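Re: white earbud case, lid won't stay shut

covmont_kate
Joined: June
Posts: 30

ok so the lid on my Landry buds case keeps popping open in my bag. bought em about 4 months ago. one bud fell out on the stairs yesterday and I only found it bc I stepped on it. Anyone fixed this or do I just buy another case

pocketlint88

Magnet. Check for gunk along the rim first. Dry toothbrush, then a toothpick with the tip snapped off. Mine shut fine after that

static_hum

do NOT use a toothpick in the charging recesses. scratched a contact on mine doing that, left side never charged right again. Cotton swab, tiny bit of alcohol, done

pocketlint88

I said the rim. not the contacts

desk_goblin
Posts: 3,139

Mine's a plain white one too, same rounded lid. If yours leans back further than this I'd blame the hinge and not the magnet. 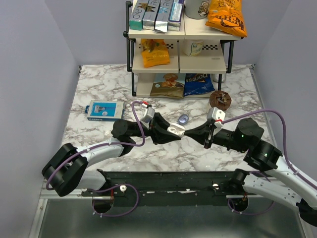
case open on the marble top, lid up

Fwiw I do all my small stuff on that table. Light veining so you can still spot a black ear tip if it rolls off. Clean the recesses with the lid all the way up, dont force it past where it stops.

covmont_kate

oh mine def leans back more than that. like almost flat. so hinge??

static_hum

Hinge. Asta sells bare cases, no buds, 30 bucks last I looked. Pairing them was a pain tho

mossyroof

30 for an empty case is nuts. Strip of tape over the seam or a Prisedar sleeve – had one on mine since June, hasnt opened once

static_hum

tape leaves goo. and you're peeling it every time you want music

mossyroof

so peel it?? takes a second

desk_goblin

Sleeve is ok but check it doesnt cover the charge port. I'd try the swab anyway before spending anything, hinge or not. lint in the back corner can hold a lid open too

covmont_kate

trying the swab tonite, will reprot back. ordering the sleeve either way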